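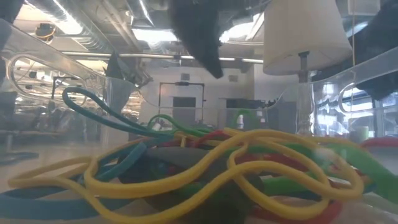
Drekdale Community Forum
Board: Stores, Stationery and Equipment
Thread: Storage and sorting of large rubber bands

Records_Drekdale
Posted 9:14

Good morning. I should be grateful for members' advice on the keeping of large rubber bands. Our office uses them to hold plan rolls and bundles of folders, and they are at present kept in one heap on a side table. There are yellow, green, teal blue, red and dark grey bands in it, and they have become thoroughly tangled. The long thin yellow ones are the worst, as they loop round everything else. The wide green strips are easier to take hold of but tend to bring half the pile with them.

I have been asked to propose a method of storage before the end of April. The sum available is small. I should like to know:

Whether members sort by colour or by size.
Whether bands should be hung up or laid flat.
How often old bands ought to be thrown away.

E. Figueroa
Records Office

quietshelf
Posted 9:52

Dear Ms Figueroa,

We sort by size and pay no regard to colour. A person who comes to the cupboard wants a band that will go round a certain thing, and the colour is of no help unless the supplier has matched colour to size. Please check whether yours has done so. If every yellow band is long and thin, your question is already answered.

We use shallow drawers with the bands laid flat in a single layer. Hanging is in my view a mistake for anything that will be kept for more than a few weeks, as the weight of the band pulls at the same point throughout.

Lozano_Stores
Posted 10:20

I must disagree with the previous member on the matter of hanging. At the Lozano depot we have hung our large bands on pegs for many years, and I have seen no harm come of it. A band weighs very little. What does harm them is sunlight, and after that heat. A heap on a table beside a window will perish well before a set of bands on pegs in a dark cupboard.

I would add that a peg board shows at a glance which size is running low. A drawer does not, and people do not report a shortage until the drawer is empty.

quietshelf
Posted 10:41

I accept the point about sunlight. I do not accept the point about pegs. We had a board of the kind described and the wider bands took on a crease where they rested on the peg. Several later split at the crease.

Lozano_Stores
Posted 10:58

May I ask what the pegs were made of and how thick they were? A narrow metal hook will certainly mark a wide band. Ours are wooden dowels of a good thickness, with the ends rounded.

quietshelf
Posted 11:15

They were metal hooks. I concede that this may have had some bearing on the matter.

Nomeck_Admin
Posted 11:37

For the information of members, the Nomeck office completed a similar exercise last year. We began with 900 bands in two crates and discarded 76 of them as cracked, sticky or overstretched. The work took two of us most of a Sunday, which I would not recommend.

Our procedure was as follows.

Clear a large table and work from the outside of the heap towards the middle. Do not pull. If a band resists, put it down and take the one lying across it.

Remove the wide bands first. They come away with least trouble, and the thin ones then fall open.

Stretch each band gently, once, and look at the inner face. Fine cracks mean that it should go.

Place the sound bands in open trays, one size to a tray.

Estrella_Figueroa
Posted 12:05

I am obliged to all who have replied. I have compared the bands with our last order and can report that colour does not follow size in our case. There are thin green loops as well as wide green ones, and the reds include at least one wide band. I therefore intend to follow the advice to sort by size.

May I ask Nomeck whether any powder was used? A colleague has suggested talc.

Nomeck_Admin
Posted 12:30

We used a light dusting on the wide bands only. It stops them from sticking to one another. I would not use it on bands intended for drawings, as it leaves a mark on dark paper.

Drallico
Posted 13:12

I should like to question whether the exercise is worth the time at all. Large bands are cheap. If they are needed for plan rolls, cotton tape does the same work, does not perish and does not leave a brown line on the paper. We gave up rubber bands for long-term storage and keep only a small bag for carrying things between buildings.

Lozano_Stores
Posted 13:29

Tape is well enough for rolls that are opened once a year. For folders that are opened daily it is a nuisance. Staff do not retie it.

Drallico
Posted 13:40

Ours do — after some reminding.

Estrella_Figueroa
Posted 14:18

The point about marks on paper is a serious one and I had not considered it. I shall propose tape for the stored rolls and bands for the folders in daily use. The bands will be sorted by size and placed in 3 trays in the closed cupboard in Room 617, with a few dowel pegs on the inside of the door for the longest yellow ones. I shall report on the condition of the pegged bands in due course.

quietshelf
Posted 14:26

I shall be interested to read it. Please note the thickness of the dowels.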